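Esgate School - School Life

Notices for families, August. 1/4

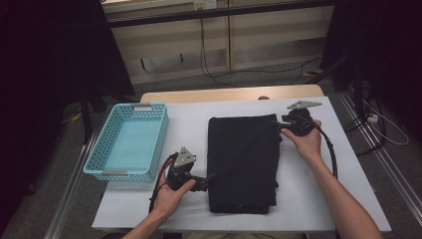 Folded black cloth and a light blue basket.

2/4 The uniform exchange opens in the Lamia Hall at 4 p.m. Families may take up to 6 items each. Blazers must be signed for at the desk.

3/4 House reading totals are final. Kırmızıgül finished on 757 books - a school record - and Clevetti on 600. Hanane Shehata will present the shield at assembly.

4/4 Bus forms go to Mr. Canpolat in the main office. Late forms will join the waiting list.

Sign up for our newsletter. Unsubscribe at any time.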